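4.2 What the course scores measure

The Elliddale student team reports that its suturing policy, trained on 800 recorded throws, "handles thread reliably." We doubt the data support this. Most of the 567 clips we reviewed were scored on needle placement alone, and slack went unmarked.
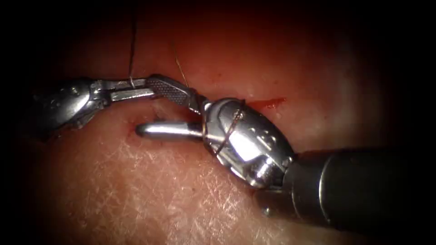

Figure 3. Left grasper holding the suture; right instrument with jaws open.

A grader working from one view has to guess at tension. The Dilletti rubric adds a wrist view but gives it no weight — a strange choice for a class on thread handling.
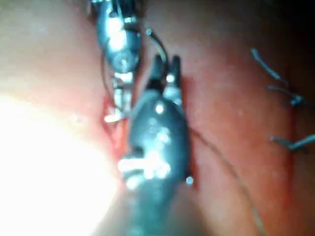
We would also want to see scores on tissue with earlier closures nearby, reported separately. Until then, the claim should be limited to grasping.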